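**padfoot_mk2** — Jun 9, 2018

Okay folks, I promised I'd report back on pads! I've had the Onsri ribbed ones next to the stock Halier pads for 3 evenings now (same hand-held grippers, same kitchen table), and chopsticks are still the meanest test I know. I find the ribbed ones bite better on anything thin, even with a light squeeze.
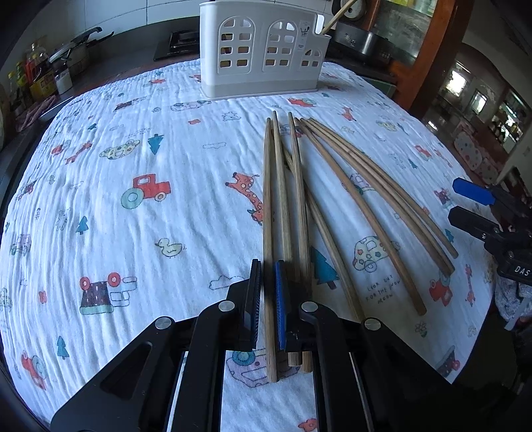
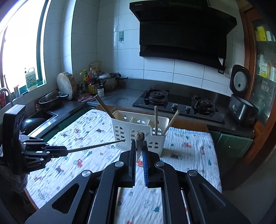
*Chopstick trials at the kitchen table, blue ribbed pad on the gripper in the middle both times*

**slowservo**

Lovely write-up, but I'm not sold! I logged 177 picks back in January and the ribs did fine on a bundle, then let a single stick roll every time it sat between two ridges. Flat silicone for me — and cheaper too.

**padfoot_mk2**

Hmm, what closing force? I'm at about 50 percent on the Navonora controller.

**slowservo**

Higher than that, so maybe I'm squeezing them out like watermelon seeds. Will turn it down and try again this weekend.

**tinbadger**

You two are both forgetting jaw alignment. My Nodmont pair was 2 mm off at the tips and I blamed the pads for ages. Check that first, please, before anybody buys more rubber!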